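Fiction > Short Stories > Sports
Home | Stories | Authors | Submit | Log in

Weight Class

The rules of the Meng Youth League took up 30 pages, and Tomomi Nagano had written most of them. Section four covered eligibility. A player had to live inside the attendance area of the school whose name was on the shirt. Exceptions required a form, signed by both coaches.

Yi-an Ahn lived 195 feet outside the line. Her mother had measured it with a surveyor's wheel and attached the result.

Tomomi read the form twice on Friday evening. Coach Brennan had signed for the losing school. The space for the gaining school was blank. That space belonged to Fumiko Sakamoto, who had not spoken to Aidan Brennan since the August draw, when he protested the seeding of her doubles pair and won.

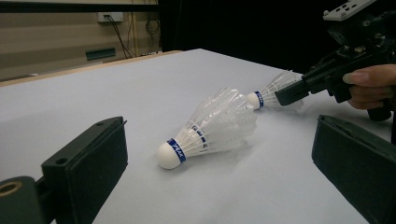 She called Fumiko at eight.

"The deadline is midnight," Tomomi said.

"I know the deadline."

"Is there an objection to the player?"

"No. She has the best backhand clear in the league."

"Then is there an objection to the form?"

Fumiko took a while to answer. A dishwasher was running behind her. "His signature is above mine," she said.

Tomomi looked at the form. The signature lines were stacked, releasing school first. She had laid it out that way herself, four seasons earlier, and the order had no meaning under any section. She opened the file, moved the two lines side by side, changed the revision number, and sent the new version to both coaches.
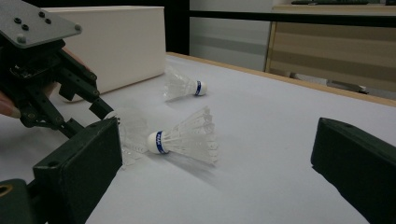 Two shuttlecocks on a white table.

Brennan returned his copy in six minutes. Fumiko's came at 11:40. She had signed on the left, which was still marked for the releasing school, so that on paper she was giving up a player she did not have.

Tomomi checked section four. It required two signatures. It did not say where.

She stamped the form, filed it under A, and began a draft of page 31.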